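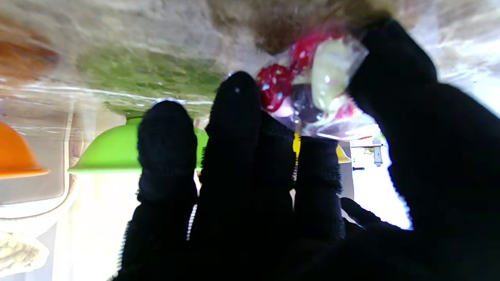 Ladcombe Review of Applied Robotics - Issue 30, p. 80

Opinion | Methods and Results

Let the hand be judged in a home

I have worked with robot hands for long enough to become tired of one number, the success rate. In May our group at Ladcombe finished a set of 3000 grasps with a gloved hand, and when I present this work the first question is always what percentage we reached. I understand the question. I think it is the wrong one to ask first.

A clear plastic bag with small things inside is a good case. For a wrist camera the bag is mostly reflections. The red and purple pieces inside have colour and shape, but the surface that the fingers must touch has almost none. It folds, it shines, and its corner is never in the same place for two grasps. A method trained on wooden blocks has learned very little that is useful for this bag. Still, many papers report blocks and bags together, in one average, and the reader can't know which of them carried the result.

The Plosel method, which we used, tries to be more honest about this. It does not score a grasp only by whether the object left the table. It also records how many fingers were in contact, and whether the contact changed during the hold. I was against it in the beginning, as it makes the tables long and the comparison with older work difficult. I have changed my mind. Two grasps can both be called a success when one of them is one slip away from the floor.

My second complaint is about the room. Most test benches are painted matt grey, with lamps placed so that no shadow falls. The Pornska benchmark is still run this way, and I do not say it is useless. But people live with windows. They have polished marble and glazed bowls, and daylight that comes from behind the hand and makes half of the view white. If we remove all of this before we measure, we measure the bench.

The usual answer is that a home can't be repeated exactly by another laboratory. This is true, and I do not have a full solution. The Nedeljković protocol asks for 30 grasps per object and then 30 more at a different time of day, and I find this a fair compromise. It does not make the light equal. It makes the difference visible in the numbers, and another group can then do the same in their own kitchen.

I would ask reviewers for a small change - please stop treating an uneven result as a sign of bad work. When a hand does well with bowls and badly with bags, this is information, and an average hides it.

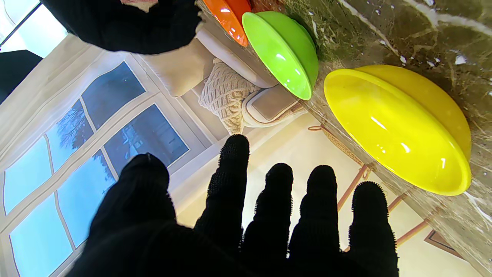 What the glove changes

The knit glove gives friction, and it is cheap to replace. It also frays, and the loose fibres show along the edges of the fingers in the camera view. We decided to leave them there during training. A worn glove is the normal state of a glove, and a model that has only seen new ones will meet a surprise later. I would like to see wear reported in the same table as the grasps, but so far I have not found a good unit for it.

Related items
- Contact scores in the Plosel method: a reply
- Should Pornska add a daylight track?
- Thin plastic and the wrist camera
- Letters on the previous issue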